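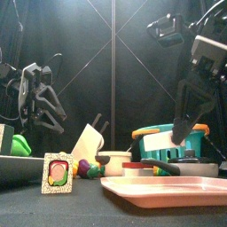
Where Does the Eggplant Go? A Report on Putting Away a Toy Kitchen

Itsuki Sugiyama and Daichi Imai
Project advisor: Murray Whitelaw
December 16, 2019

Our original topic was how people organize real kitchens. Mr. Whitelaw pointed out that we would need access to real kitchens, and that the last group to try it learned mostly about their own parents. So we went with a toy one. It fits on a table, and nothing in it spoils.

The question stayed the same: when a bunch of kitchen things has to be put away, what do people think belongs together? We expected everyone to agree on this. We were seventeen pages into our notes before we gave up on that idea.

What we used

The set is a mix. There is a gray pan with a long black handle, a white pot with a short one, and a small white container with a red lid. The food includes a purple eggplant with a green cap, a bright green pepper, and a yellow vegetable that we never managed to name. In our notes it is called Gradoner, after the word printed in the catalog next to a completely different item. There is also a cream board standing at an angle with two black knife handles sticking up behind it, and a small picture card in a cream frame with a red border. For storage we had a teal plastic basket with orange rims and handles, and a salmon-pink tray.

The tabletop is covered in dark gray fabric. Hard tables make plastic vegetables roll, and an eggplant can travel a surprising distance.

What we did

We asked 11 students from Hindstead to put everything away "so that somebody else could find it." That was the whole instruction. They could use the basket, the tray, both, or neither. Daichi wrote down the order in which things were picked up, and I kept my mouth shut, which was the harder job.

What happened

Cookware was easy. Every person kept the pot and the pan together, though 2 of them tried to put the pot inside the pan and had to be left alone for a while.

Food split the group. 6 people put all the vegetables in the basket because that is how you carry them home. The rest preferred the tray, where you can see what you have. Hideaki Mizuno, who sorted by color, put the pepper with a dark green box and considered the matter closed. It was the fastest run we had.

The red-lidded container caused the most trouble. Is it food, or is it something that holds food? It moved back and forth more than any other item. One person put the eggplant on top of it to stop herself from moving it again.

The picture card has a pink circle on it over some green and yellow shapes. People called it a menu, a recipe, a painting, and "a ham." Where it ended up depended entirely on which of these they had said out loud.

Problems

We should have taken the knife block out. People treated it as furniture and worked around it, so it told us nothing except that you don't argue with a knife block. We also changed the starting layout after the third person, when it was pointed out that our "random mess" already had the vegetables sitting near each other. The first three results are marked with a star in the table in Room 403, where the poster is hanging.

If we did it over

We would use two baskets that match. A basket and a tray invite people to think the difference means something, and then they spend their time working out what. We would also run it again in May with the same people and see whether they still stand by the ham.

Comments

Shigeru Oshima: The yellow one is obviously a squash. I said this at the presentation and would like it recorded.

Daichi Imai: Recorded. It stays Gradoner.

Nishimura: Did anybody leave everything on the table and say it was fine? That is my system at home.

Hideaki Mizuno: Sorting by color is faster and I stand by it.

Aton: My little sister would put all of it in the basket, then get in the basket.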